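26th February

Club night again. We had the hand on the bench for most of it, and I said I'd write up where we are so the people who missed it can catch up.

The task we picked in January is still the same: reach for something soft, close on it, lift, put it down. It sounds small. We've logged 730 attempts so far and the score sheet is a mess, mostly my fault. Mio Kobori is rewriting it so that a slip and a miss go in different columns.

## What changed this time

Abena Darko redid the finger timing. Before, all four fingers started together and the thumb came in late, so thin cloth bunched up and slid out. Now the thumb starts first. We ran 17 tries with the new order and I'd like to see a lot more before I say anything about it.

Mohammed-Awal worked on the start pose. He wants the fingers open and side by side before every reach, tips up, and he wants the same pose each time — no nudging it by hand. The fingertips are black and rubbery and the rest of each finger is metal, so if the pose is off by much, a metal segment touches the cloth first and it slides.

I also went through the wrist camera pictures, 1,557 of them now. The big black sleeve beside what looks like the thumb takes up a good part of the view on the right, and the rightmost finger is easy to lose behind it. Mio thinks we should label only the fingers we can see clearly. I agree.
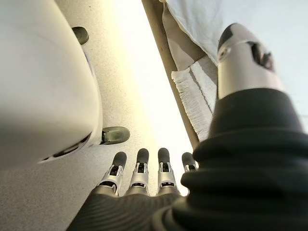 ## Next time

- Finish the new score sheet
- Another 70 tries with the thumb-first order
- Decide on a name for the entry (Plisum is ahead, I voted for Stostico)
- Heather Cairns has the room key, so message her if you'll be early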